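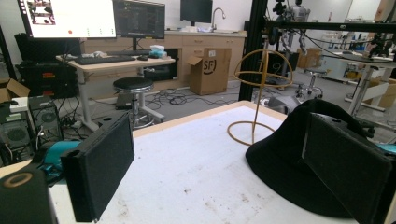 Wire globe stand and black fabric on one of our white worktables.

About Us

Demasau makes and repairs wire display stands for hats, caps, scarves and small accessories. We sell to shops, costume departments, museums and people who have a few good hats at home and no good place to put them. We also take in older stands that have been bent, dropped or stored badly, and straighten them out.

The company is small. We work out of one large room and a storage area in Pritetau, and everything we ship passes over the same few tables before it goes into a box.

How we started

We began by buying old shop fittings when stores closed and selling them to other stores. Most of it was shelving and rails. The stands were a sideline, and they usually came to us in poor shape, with rings pulled open and bases that no longer sat flat. We learned to fix them because a stand that rocks can't be sold. After a while customers were asking for the stands and leaving the shelving, so we stopped buying shelving.

The first stand of our own was called the Galang. It had a ring base, a single upright and an open head made of crossed rings. We have changed the size of the base twice and the thickness of the upright once. The general shape has stayed the same.

What we make

The open globe head is the style most people know us for. A hat sits on the rings and touches them in only a few places, so the crown keeps its shape and air can move inside. Soft hats do well on it. So do knitted caps, berets and turbans, which tend to go flat on a shelf. A scarf can be draped over the top or threaded through the rings.

We make the globe stand in a table height and a counter height. Gold is the finish we sell most. Black and white are kept in stock as well, and other colors can be ordered if you are taking 90 stands or more.

The Dodomness line is for heavier pieces. It has a wider base and a thicker upright, and the head is a low dome instead of a full globe. Stores use it for wide-brimmed hats and for helmets. It costs more and takes up more counter space, and for an ordinary cap you don't need it.

We do not make mannequin heads, wig blocks or wall hooks. We are asked for all three every month.

The worktable

Each globe stand is checked on a white tabletop before it is packed. White makes it easy to see a gap under the base ring. Our tables have a light wood edge and they are not pretty up close. They have picked up brown stains and scuffs over the years, and we have left them that way. A mark on the table does no harm to a stand, and new tops would be marked again by the end of the season.

The check goes like this. The stand is set down and the base ring is pressed lightly on opposite sides. If it rocks, it goes back to be flattened. The upright is looked at from the front and then from the side. The rings of the head are turned by eye to see that they make an even ball, and a fingertip is run over each joint. Any rough spot is filed, since it would catch on a knit or pull a thread in a lining.

Last, something soft goes on top. We keep a few pieces of fabric and some worn-out hats by the tables for this. Black cloth is good for it — lint and loose finish show up right away. If the cloth comes off clean and nothing has snagged, the stand is ready to wrap.

Packing

The globe head is the part that gets damaged in shipping, almost always from pressure on one side. We pack tissue inside the rings first, then around the outside, and the stand goes into the carton upright with a cardboard collar over the base. Larger orders are packed with dividers.

Please open the carton from the top. If you turn it over and pull the stand out by the head, you can bend the rings. A ring that is only slightly out can be eased back by hand. Go slowly and push from the inside.

Repairs

We repair our own stands and most other wire stands of a similar type. Loose joints, bent uprights and uneven bases are simple work. A broken ring can usually be replaced. Worn gold finish is harder to match, and on an old stand the new part will look newer than the rest. Some customers don't mind. Others ask us to refinish the whole piece, and that takes longer.

Send the stand with a note saying what is wrong and what it will be used for. A stand that will hold a hat every day in a shop window needs a stronger repair than one kept in a cabinet. We will write back with a price before we begin. If a repair would cost more than a new stand, we will tell you so.

Repairs are returned within 2 weeks in most cases. We close the repair bench for part of June to catch up on orders for the fall.

Orders

Single stands can be ordered by mail or phone. Shops and schools can open an account, and there is no minimum for reorders once the account is open. The largest order we can fill from stock is 500 stands in one finish. For anything above that, please allow extra time. We have made as many as 2,000 for one customer, and it went out in several shipments.

If you aren't sure which height you need, measure the deepest hat you plan to display, from the crown to the lowest point of the brim, and send us that number. We can also send one stand for you to try on your counter. Return it if it isn't right and we will exchange it or refund the price of the stand.

Visiting

There is no showroom. Customers are welcome to come to the workroom in Pritetau by appointment, and you may bring your own hats to try. There will be stands in different stages of work on the tables, and the finished stock is kept on racks in storage. Parking is behind the building. Use the side door, as the front entrance is for deliveries.

Care of your stand

Dust it with a dry cloth or a soft brush. Don't use metal polish, as it will take off the finish. Keep the stand off damp surfaces and don't hang a wet hat on it to dry. Lift it by the upright, close to the base.

Page last updated July 29, 2003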